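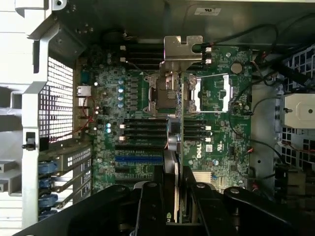

Photo: Adine

The Computer in the Cupboard: Why Wemcombe Households Hang On to Old Machines
Final project report, Environment and Society module

Introduction

I should own up at the start that this project began at home, under the stairs, where my family keeps a tower computer that hasn't been switched on since I was at primary school. Every spring somebody pulls it out to get at the hoover bags, says we really must do something about it, and pushes it back again. When we were asked to choose a local waste question for the module I thought first of food, like half of my year, and then I went home for the weekend and fell over the tower, and that settled it.

The question I ended up with was a simple one. Why do people keep computers they no longer use? There is plenty of writing on what happens to electrical waste once it has left the house, and rather less on the long stretch before that, when it's sitting in a loft or a spare room and nobody would call it waste at all. I wanted to know how long that stretch lasts in an ordinary town, what people say to themselves while it goes on, and what finally gets the thing out of the door.

Where and how I asked

Wemcombe is a small market town with one long high street, a household tip out on the Forby road and a repair shop, Moriarty, which has been on the corner by the bus station for as long as most people can remember. Forby itself is the next village along, and I included it because the tip serves both and it would have been silly to draw a line down the middle of the catchment.

I delivered 900 paper questionnaires in July, on foot, choosing streets so that there was a fair mix of terraces, newer estates and the bungalows up behind the church. I had hoped for 400 back, which my tutor told me kindly was ambitious. In the end I had 306 that were filled in well enough to use, and I was delighted with that, having pictured myself writing a report from a dozen. The form was two sides long, with a box at the bottom for anything people wanted to add. I very nearly left the box off to save space, and I'm so glad I didn't, as it turned out to be the most useful part of the whole form (and the most enjoyable to read, with a cup of tea, over several evenings).

I also spent 3 mornings at the tip, with permission, talking to people as they unloaded. These talks were short and not recorded. I wrote them up in the car straight afterwards.

What people keep

Most households that replied had at least one computer they didn't use. Laptops were the commonest, which I'd expected, and they tended to live in drawers or under beds. Desktops were fewer but had been kept for longer, and people wrote about them quite differently. A laptop was "somewhere". A desktop had a place, and the person filling in the form could usually tell me exactly which shelf of the garage it was on and what was piled on top.
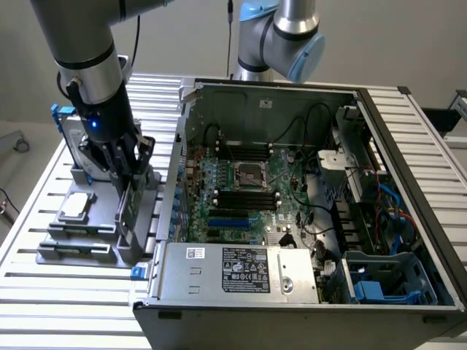
The reasons given fell into a few loose groups, though plenty of people ticked more than one and a good many crossed out my wording and put their own. Photographs came up again and again. People believed, often without being sure, that there were pictures on the old machine which weren't anywhere else, and they couldn't bring themselves to let it go until somebody had looked. Very few had looked. Several said that they no longer had the right lead, or couldn't remember the password, or were a bit frightened of what they'd find if it didn't start.

Close behind came worry about bank details and old letters. I had assumed this would be mostly older people and it wasn't at all. Students and young parents were every bit as anxious, and some had heard so many different bits of advice about wiping a disk that they'd given up and put the computer on top of the wardrobe.

Then there was money, or the memory of it. A family who had saved hard for a computer didn't like to see it go into a skip for nothing, even when they knew perfectly well that it was worth very little now. One form had the original price written on it and underlined twice. I had a lot of sympathy with that one.

What gets them out of the house

At the tip, the answer was nearly always a house move or a death in the family. People were clearing because they had to, in a hurry, and the computer went in along with the carpets. I found these conversations harder than I'd expected, and in a couple of cases I put my clipboard down and just helped to carry.

Hardly anyone I met there had thought of reuse. A fair number of the questionnaires mentioned Moriarty, and people spoke well of it, but they thought of the shop as somewhere you go to get a thing mended and not somewhere you might take a thing you've finished with. I had written in my first draft that better signs at the tip would put this right, and that a leaflet through every door explaining how to clear a disk would do most of the rest.

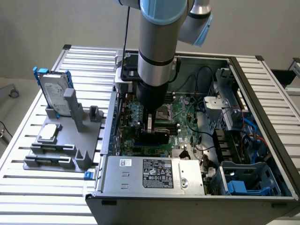 One comment on that draft was that a leaflet would only end up in the same drawer as the laptop, and that what people wanted was to sit beside someone while it was done, get their photographs onto a stick and then go home without the computer.

I've thought about that a good deal and I believe it's right. Going back to the boxes at the bottom of the forms, I could see how many people had asked for more or less the same thing in passing. They knew that the tip existed and they knew its opening times. They wanted company, and a bit of patience from somebody who wouldn't make them feel daft.

I have therefore changed my main recommendation to a drop-in morning, held in the town a few times a year, where files can be copied off an old machine and the owner can decide there and then whether to leave it behind. January might be a good month to try it, after the Christmas presents have been opened and the old ones have been put away.

Limits of the work

The people who sent the form back were probably the ones with something in the cupboard, so my results can't be read as a picture of the whole town. I also asked about computers and forgot about tablets, and quite a few people told me off for it in the margins. If I did it again I would ask when each machine was last switched on, instead of when it was bought, which most people had to guess.

The blank questionnaire is in Appendix A and the typed-up comments, with addresses taken out, are in Appendix B.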